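Vanier Robotics Teaching Lab
Week 2 notes: Scene state, arm assignment and the pick planner
Prepared by Darmawan Nugroho. Revised January 23, 2020.

1. Scope

These notes cover the layer between perception and joint control on the two-arm bench. Perception is treated as a source of object poses with attached confidence; joint control is treated as a sink that accepts timed waypoints. Everything in between is what we call the planner, and it is the part you will be modifying in the assignment. The package is named junach and lives in the course repository under planning/. Students who have not yet built it should do so before the tutorial, as the build is slow on the lab machines.

2. Frames

All poses handed to the planner are expressed in the table frame. Its origin is the near left corner of the tabletop, x runs to the right, y runs away from the operator, z is up. Units are millimetres and radians. The camera frame is used only inside perception. If you find yourself writing a camera-frame transform in the planner, you have gone wrong somewhere upstream.

Each arm has its own base frame. The two base transforms are stored in the calibration file and loaded once at start-up. They are not refreshed while the node is running, so if you recalibrate you must restart.

3. The object record

Each detected object arrives as a record with the following fields.

id — integer, stable while the object remains tracked
class — one of cup, bowl, bread, appliance, unknown
pose — position and quaternion in the table frame
posture — upright, on_side, inverted or undetermined
opening — unit vector out of the mouth of the object, or null
conf — integer from 0 to 100

The posture field is derived from the pose and exists for convenience. The opening field is not redundant with it. Two cups lying on their sides share a posture but may have openings pointed in quite different directions, and the opening direction decides which approach vectors are free. For a bowl sitting upright the opening is +z and the rim grasp is always a candidate.

Objects of class appliance are fixed. The planner adds their collision geometry to the scene and never proposes a grasp on them. Cords are a known gap. The segmenter is trained on rigid bodies and a power cord on the bench is usually reported as nothing at all. Until that is fixed, a keep-out polygon is entered by hand in scene.yaml for any cord that reaches the working area.

4. Confidence gating

Records with conf below 80 are kept in the scene for collision purposes but are not eligible as grasp targets. This threshold is a parameter (min_target_conf) and you are free to change it in simulation. On the bench it stays at 80.

Pale objects give the most trouble. Glossy interiors throw highlights that the depth filter discards, leaving a hole in the point cloud where the bottom of the bowl should be. The fitting step in the Khoo module handles this by fitting the rim first and inferring the depth from the class model. It follows that a bowl with an obscured rim will fit badly even when most of its surface is in view.

5. Arm assignment

For every eligible target the planner computes a cost for each arm:

J = w1 * reach + w2 * wrist_rotation + w3 * crossing

reach is the distance from the current fingertip midpoint to the grasp point. wrist_rotation is the absolute change in the last joint. crossing is 1 if the swept volume of the arm intersects the reserved volume of the other arm, and 0 otherwise. In the default configuration w3 is large enough that a crossing assignment is chosen only when the other arm has no solution.

Reserved volumes are held in a lock table. An arm requests its volume before moving and releases it when it returns to a hover pose. Requests are served in order of arrival. There is no pre-emption. A deadlock is possible if both arms hold a volume and each asks for the other's, and the current remedy is a timeout followed by a retreat along the reverse path. Darmawan Teoh's tutorial will go through a logged instance, run 2231, which is worth replaying beforehand with the Clusby viewer.

6. Grasping an object on its side

The parallel fingers may be placed across the outside diameter of the cup, or with one finger inside the mouth and one outside the wall. The first needs clearance on both sides at table height. The second needs the opening to face the arm within the tolerance set in grasp.yaml, and it tends to lift the cup at an angle — acceptable if the next step is a regrasp, poor if the next step is placement. The planner scores both and logs the losing candidate along with the winning one. Read the log before you adjust any weights.

7. Assignment

Replace the binary crossing term with a graded one based on overlap volume. Submit the patch, a short note on how you chose the scaling, and planner logs from two simulated runs using the same initial scene. Bench time is booked through the lab sheet. Marks are weighted toward the note, so leave time to write it properly.

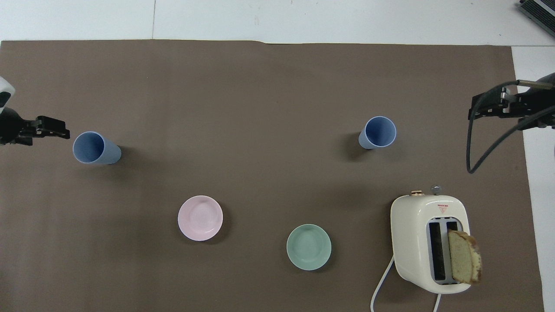
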